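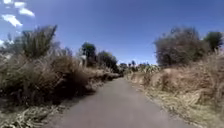 Why do film studios put two stars from different fields into one comedy? The main motive is to reach two groups of followers with a single ticket, and the saving in advertising is often larger than the extra fee which the second star receives.

4. Pairing of stars and the first weekend

4.1 Background

In the earlier sections we treated the star as a single input to the value of a film. This is the usual practice, but it hides a question which producers meet every day. When a comedy has two leading names, does the second name add new viewers, or does it mainly repeat the viewers of the first? We call the first case a wide pair and the second case a close pair. A singer and a comic actor make a wide pair in most markets. Two comic actors who came from the same television programme make a close pair, even if each of them is very well known.

The distinction was already used in an informal way by the distributor Skimovmont, whose booking staff sorted comedies by "who comes for whom". We have kept their idea but replaced their judgement with answers from viewers.

4.2 Material

The answers were collected by the survey office Hendard in November. In total 1000 adults who had visited a cinema at least once during the year took part. Each person received the titles and short plots of seven comedies, all in preparation at that time, and marked which of the leading names they knew and which name alone would make them buy a ticket. Of these persons, 600 also agreed to a second, shorter form after the films had opened.

The persons who completed the second form go to the cinema more often than the others. We did not correct for this by weights, as the groups became too small when we tried it. The reader should therefore take the results of the second form as a picture of the regular audience, and not of the whole public.

4.3 Results

Of the seven comedies, four had a wide pair by our measure and the remaining ones a close pair. The wide pairs were named as a reason for buying a ticket by a clearly larger share of the persons. This was expected. Less expected was the behaviour on the opening Friday. The films with a close pair filled their evening shows better on this day, while the films with a wide pair caught up only during the rest of the weekend.

We explain this in the following way. The followers of a close pair know what kind of humour they will receive, and they decide early. The followers of a wide pair know only half of the team. They like to hear first from a friend whether the singer, or the sportsman, can carry a joke. In the open comments of the second form, this wish to wait appeared many times, and mostly among viewers who came for the name from outside acting.

One film needs a separate remark. The comedy produced by Cistard changed its second lead after our first form was already sent out. We kept the film in the sample, but its values for the first form refer to the earlier cast. When the film is removed, the order of the two groups stays the same, and the difference on the opening day becomes slightly smaller.

4.4 Relation to the Kowalczyk index

The Kowalczyk index, which we introduced in Section 2, adds the fame of all leading actors without looking at the overlap. For close pairs it gives values which are too high, as the same viewer is counted for both names. For wide pairs it works rather well over the full weekend, but it is too optimistic for the first day. A simple correction is to subtract the viewers who marked both names. With this correction the index puts the seven films in the same order as the ticket sales, with the exception of the Cistard film.

We do not know if the correction is also useful for drama or for action films. In these genres the plot and the source material play a stronger part, and many persons in our survey could not say which name had attracted them. The question of fees is treated in Section 5, where we use the same division of wide and close pairs.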